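Pivamus Table Flag Set for Bilateral Meetings
Supplied by Cunari, protocol and conference equipment

Item status: available to order
Page updated: 29/05/2020

The Pivamus is a set of table flags for official visits, signing ceremonies, press conferences and university Model UN sessions. It was developed for foreign ministries and consulates, but we also sell it to town councils which receive a delegation from a sister city, and to schools. Every set contains two flags, one double base, two poles with a finial, and a storage case.

The flags are printed on both sides on satin polyester, so the reverse has the same colours as the front. Finished size is 11 cm by 19 cm. Please note that some countries prescribe a different proportion for their national flag. In such a case we keep the height and adapt the length, and the flag will look shorter or longer than its neighbour. If both parties prefer equal dimensions, please write this in the comments field of your order.

The catalogue has 193 country designs. Regional organisations, provinces, states and cities are made to order from your vector file.

Recognition and changes of government

We receive many questions on this subject, therefore we explain our practice. Cunari does not take a position on the recognition of any state or government. The customer chooses the design and is responsible for its use at the event. Where a country has changed its flag, or where two authorities use different ones, we ask you to confirm the version in writing before printing. Kindly consult your protocol office first. A flag which has been printed after confirmation cannot be returned.

If a design in our catalogue is changed officially within one year from your purchase, we replace the flag at half price. The base and poles stay in use.
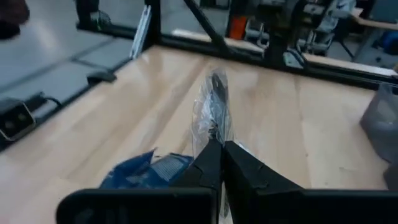

Light wooden tabletop with a black metal rail along the far edge.

The base

The double base is made by Grotberg from solid brass with a felt underside. It is heavy enough to remain upright when papers are moved across the table. The poles enter at a slight angle, so that the flags do not cover the name plates. A chrome finish is available on request, and also a matte black one, which television crews like better because of the lights.

Order of precedence

The usual rule is that the host flag stands on the left for the person who looks from the audience, but the rules differ between countries and you should verify them before the guests arrive. The sockets of the base are identical, and the flags can be exchanged in a few seconds.

Extension for larger meetings

For round tables we offer the Georgiou row base, which holds up to 11 flags in one line. It uses the same poles as the Pivamus. For alphabetical seating, please send us the list in the language of the meeting, as the order in English and in French is often not the same.

Delivery

Catalogue designs leave our warehouse in some 11 working days. Custom designs need a proof, and the time is counted from the day you approve it. For urgent visits please telephone before ordering, and we will tell you openly if it is possible.

Care

Iron on low heat from the reverse side. Do not fold the flags for storage; roll them on the cardboard tube in the case. Clean the brass with a dry cloth only.

Also in this range
Name plates for delegates
Signing folders in leather
Floor flag stands
Spare poles and finials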